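Shelves, Bottles and Other Things You Can See From the Sofa
by Sawsan Masri
30 March 2025

I have styled other people's living rooms for long enough to know where the mess goes when I turn up. It goes in the bath. Pull back the shower curtain in any house I've worked in and you will find a laundry rack, a box of cables, and a framed certificate the owner has mixed feelings about. So these are tips for people who need the bath back.

Most of them concern open shelving, since that's what the emails were about after my November post on the Lewis house. (The green in the hall was a custom mix. I don't have the code. Please stop asking, the painter has moved.)

Take everything off first

Yes, everything. You can't arrange a shelf by nudging. Put it all on the floor, wipe the shelf with a barely damp cloth, dry it, and then go and have lunch. You will come back to find that half of what's on the floor looks like it belongs to someone you wouldn't invite over. Put that half in a box in the closet. If you haven't opened the box by the end of the season, you know what to do, and you won't do it, and that's fine too.

Put the tall things where they can't fall on you

Magazine people love a tall vase on a high shelf. Magazine people also go home at five. In a house with a cat, a child or a slamming back door, tall and narrow goes low, and squat and heavy can go wherever it likes. If you must have height up top, use a dab of museum putty under each corner. It peels off finished wood without a fuss if you twist the object slowly. Pull it straight up and you may take the finish along for the ride. Test a bit on the underside first.

Leave gaps

A shelf that's full edge to edge looks like a shop, and not the kind with nice bags. I aim for a third of the length left bare. Clients hate this. They've paid for the whole shelf. I have had a man in a very good sweater ask me what the bare third was for, and I told him it was for resting his eyes, and he wrote it down.

Bottles do well with gaps. Line them up shoulder to shoulder and they look like they're waiting for a bus. Space them so a hand can get between them, and you can also take one out without setting off the rest.
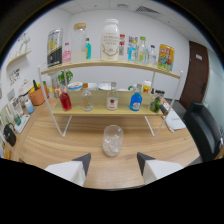 Two tiers, five bottles on the lower shelf, and a glass of ice out front.

Rings on wood

The ring with a white haze is moisture caught in the finish, and there's a decent chance you can shift it. Lay a clean, dry cotton cloth over the mark and pass a warm iron over it for a few seconds, no steam. Lift, look, repeat. Keep the iron moving and don't answer the phone. If that gets you nowhere, try a little plain petroleum jelly, leave it overnight and wipe it off in the morning.

A dark ring is another matter. The water has gone through the finish and into the wood, and you're looking at sanding, a wood bleach, or a bowl of lemons placed with great confidence. I own the bowl. Anyone who wants to see what's under it can ask my mother, who put a geranium there in a pot with no saucer and has never been sorry.

Coasters work if they're within arm's reach. A handsome stack on the far side of the room is decoration. I keep one wherever a glass tends to land, in colors that match nothing, and people do use them.

Keep oil and wine away from the window

Sun is hard on both. It also fades book spines, so if you've sorted yours by color, you'll find in a few years that they've all been sorted into beige. Move the bottles to the shady side, and if you want something glowing in the window, fill a clear bottle with water and a couple of drops of food coloring. Label it. I can't stress the label enough.

Dusting without moving house

Top shelf first, always, as the dust is coming down whether you planned for it or not. A soft paintbrush, the two-inch kind, gets around small objects without making you pick them up. For glass bottles, I wipe with one cloth dampened with water and a splash of white vinegar, then go over them with a dry one. For the sticky film you get on anything within ten feet of a stove, add a drop of dish soap and be patient. Keep the vinegar off marble and other natural stone. It leaves dull marks, and you'll find them the next time the light comes in low.

Wobble

Check the floor before you blame the shelf. Old floors slope. Mine slopes enough that a dropped grape ends up under the radiator every time, and there's a small community of them by now. Turn the unit around and try it again; if the wobble stays with the same spot on the floor, it's the floor. Felt pads under one foot will usually settle it. Folded cardboard will too, but you'll see it from the sofa and it will bother you at night.

If it is the shelf, loosen all the screws a half turn, push the thing square, and then tighten them a little at a time, going corner to corner. Most of us tighten the first screw as though it insulted us and then wonder why the last hole doesn't line up.

Things readers asked

Is the Tekico label maker worth it? I like mine. It has made me unbearable.

Where do you put the router? Behind a plant, with air around it. Never inside a metal tin, however pretty, unless you'd like to read more books.

How many photos did you take of the Jesesley apartment? 2313, and we used 2. One of them was of the door.

Can I paint laminate? You can, with a light sanding and a bonding primer, and then you have to leave it alone for much longer than the can suggests. Don't load it up the next day. I did, and I have a bookcase with the title of a cookbook printed on it in reverse.

Next time I'll get to lampshades, including the one I've been turning toward the wall so visitors won't see the scorch mark.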